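Kuminar通讯
2022年9月24日

勺子又掉了:一次夹爪松手故障的来龙去脉

上一期我在末尾提了一句“双臂台子最近有点闹脾气”,结果收到的询问比正文那篇还多,那这一期就把它写全吧。先说结论给赶时间的朋友:没有人受伤,锅也好好的,夹爪在通信超时以后会自己卸力,这个行为从一月就写在Fashola的默认配置里了,我们一直没当回事。现在改了,改完又牵出一个安全上的问题,后半篇细说。

事情是这样开始的。Plesotis项目这阵子在练厨房类的动作,其中一个是用夹爪拿起一把塑料汤勺,移到不锈钢锅上方,停一下,做个舀的动作,再放回桌面。听起来简单得要命!汤勺这东西其实很难拿,柄又细又长,勺头那边重,夹爪只能夹住柄的末端,等于捏着一根杠杆的短头。手上的力稍微少一点,勺子就先转,转着转着就掉。

第一次掉的时候我正好在旁边喝茶,“当”的一声,吓得我把茶洒在了键盘旁边。看了一眼,勺子在锅里,夹爪还停在原处,程序照跑不误,认认真真地把一团空气放回了桌上。我当时想,夹得不好呗,重新摆一下再来。后来同一天里又掉了几回,到收工一共4次,我才老老实实去翻日志。

先介绍一下台子的布置,免得后面说左说右大家听不明白:两条手臂都固定在前侧的铝型材上,往里伸,锅靠后放,汤勺搁在锅右边,勺柄朝着我们这一侧。墙上那些花里胡哨的纹路已经有好几位来问过了,我个人很喜欢,看一天也不腻。

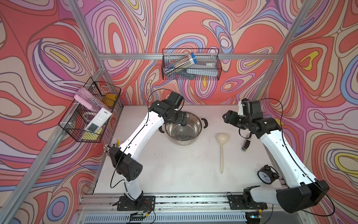

我先冤枉了谁

第一个被怀疑的是指垫。塑料柄光滑,指垫用久了会发亮,这是老毛病了,我二话没说就换了一副新的,还顺手用酒精把勺柄擦了一遍。换完跑了一上午都没事,我得意得很,中午还在群里发了个庆祝的表情。下午,“当”。

第二个被怀疑的是抓取点。我们的轨迹是人带着手臂示教出来的,每一次夹的位置都差那么一点,有时夹得靠外,力臂就长。于是我把掉勺子的那几段翻出来,和没掉的并排看。说实话看得眼睛疼,看完也没找到规律:夹得很靠外的有几段稳稳当当,夹得挺靠里的反倒掉了。

第三个是我自己的参数。夹持电流设的是300毫安,保守是保守了点,可是拿一把塑料勺子绰绰有余。我试着调高,照掉。再调高,还是掉,而且电机摸上去开始热了,赶紧调回来。

到这一步我才去干那件本该第一个干的事,把夹爪的电流曲线和勺子掉落的时间对到一起。(各位,请先看曲线,再换零件。我把这句话写在便签上贴到显示器边框了。)曲线一拉出来就清楚了:电流在勺子掉之前先归零,整整齐齐的一刀,零。如果是打滑,电流应该还在,手指会往里合拢一截。我们的曲线上手指位置几乎没动,力却没了。也就是说夹爪自己松了劲,勺子靠着自己的重量慢慢转出去。

归零的前面,每一次都跟着同一条警告,通信超时,260毫秒。

真正的毛病

Fashola里有一个看门狗,控制器超过260毫秒没收到主机的指令,就认为主机死了,让所有关节进入“安全状态”。手臂关节的安全状态是保持位置,这个没问题,手臂要是突然卸力会直接砸下来。可夹爪的安全状态是卸力,理由写在配置文件的注释里:防止夹住手指。注释写得很有道理,我完全同意,只是写的时候大家手里拿的都是海绵和积木,掉了就掉了,谁也没想过以后会拎着东西悬在锅上面。

更要命的是恢复的方式。主机的指令一回来,看门狗就自动解除,夹爪重新上力,程序接着往下走,界面上什么提示都没有,只在日志里躺着一条黄色的警告。我们那份日志里黄色警告多得像油菜花田,谁会去看呢。

至于为什么会超时,查出来是线。顺着手臂走的那根电缆在手腕附近留的余量太短,手腕转到舀的那个角度时正好被拉紧,接头受力,信号就断一下。指垫换新以后一上午没掉,也就说得通了:那天上午我练的是另一个任务,手腕根本没转到那个角度。我的得意完全没有依据。

我把线重新理了一遍,余量放长,在肘部多加了一个固定点,让弯折落在电缆中段,别再落到接头上。然后让它自己反复转手腕,一口气做了3000次,一条超时都没出。接着把汤勺请回来,从腕部的视角一段一段地看。

看腕部画面的时候有个小习惯想推荐给大家:盯着勺柄和手指的交界处,别盯勺头。勺头离得远,稍微晃一下看着就很吓人,夹持处有没有相对滑动才是要紧的。我以前总被勺头骗。
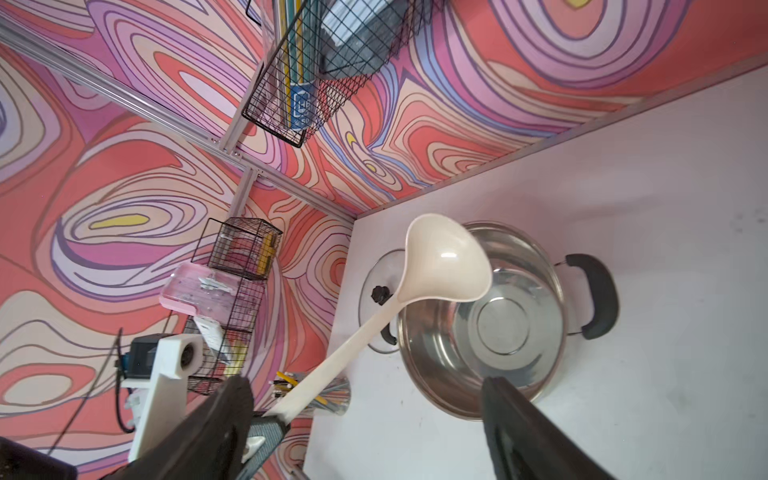 有读者在上期的留言里写道,他们那边遇到过几乎一样的情况,当时图省事,把夹爪的安全状态直接改成了保持,结果有一次示教时手套边被夹住,主机恰好卡死,手套抽不出来,最后是拔了电源才脱身。留言最后问,你们改之前有没有想过这个?

想过,但坦白讲,是看到这条留言以后才认真想的。我原本的改法跟这位读者一模一样,一行配置,卸力改保持,五分钟收工。留言让我又坐回去了。

夹着东西松手有风险,夹着人不松手风险更大,两边都得顾。我们和Masport那边的同事开了个视频会(他们的台子用的是同一套Fashola配置,所以毛病也是同一个),来回商量以后定成下面这样:

超时以后,夹爪先保持原来的力,手臂停在原位,界面整屏变红并且响铃。
任何情况下夹持电流都不许超过300毫安,参数写死在控制器一侧,主机想改也改不了。
台面前沿装一个单独的松手按钮,直接接到夹爪控制器,不经过主机。主机死了它也得管用。
通信恢复以后不再自动继续,必须有人走到台前看过,按确认,才能接着跑。
示教模式下仍然是超时即卸力。人的手就在旁边,这时候勺子掉了就让它掉。

最后一条争了挺久。Masport的同事觉得两种模式两种行为容易记混,我觉得界面颜色分清楚就行,最后折中,示教模式下屏幕顶上常驻一行大字,写明“断线会松手”。丑是丑了点,可站在台子另一头也看得清。

还有一件事,急停。急停和看门狗是两码事,急停切的是电机供电,电没了,夹爪自然也没力,保持不保持都是空谈。所以悬空拿着东西的时候拍急停,东西还是会掉。这个我们不打算改,急停就该简单粗暴。能改的是桌上放什么:凡是悬空的动作,下面只放摔得起的东西,热水、玻璃碗、刀具一律不进这个任务。Plesotis原计划里有一步要往锅里加热水,已经划掉了,以后要不要恢复,等松手按钮用过一段时间再谈。

新配置上线以后我故意在它拿着勺子的时候拔了几次网线(拔之前深呼吸,真的会紧张!)。红屏,响铃,手臂停住,勺子留在手里。再按松手按钮,“当”。这一声倒是听得很舒服。

不过也有一点没解决。保持时间一长,勺子还是会一点一点往下转,勺头重嘛,夹着柄的末端总归吃亏。我试过让轨迹夹得更靠近勺头,结果手指离锅沿太近,舀的时候容易磕。现在的想法是给勺柄末端套一小截软管,截面粗一点,摩擦也大一点。套了以后示教数据还能不能和以前的混着用,我心里没底,下期再汇报。
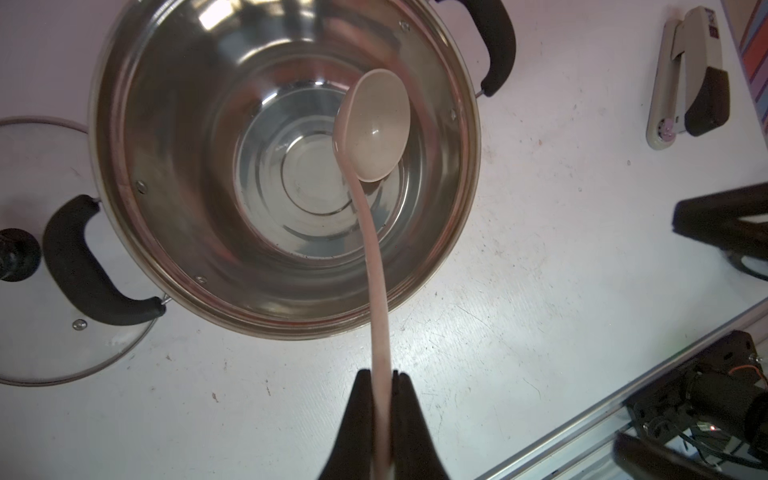
腕部视角:两指夹住勺柄末端,勺头悬在锅的上方。

给同样在用Fashola的朋友留几句实在话。请打开配置文件,搜一下夹爪的超时行为,看看是卸力还是保持,再想想自己的任务里夹爪下面是什么、旁边有没有人的手。再把日志里的通信超时单独过滤出来,别让它混在别的黄色警告里。手腕处的电缆,请在手臂转到最别扭的那个姿势时用手摸一下,绷紧了就放长。我们现在把摸电缆这一条加进了每天开机的检查表,排在第二项,第一项是试急停。

松手按钮的接线图还在整理,Masport那边在画,画好了跟下一期一起发。想提前要草稿的直接回这封邮件就行,草稿上有几处标注是手写的,字不太好认,请多包涵。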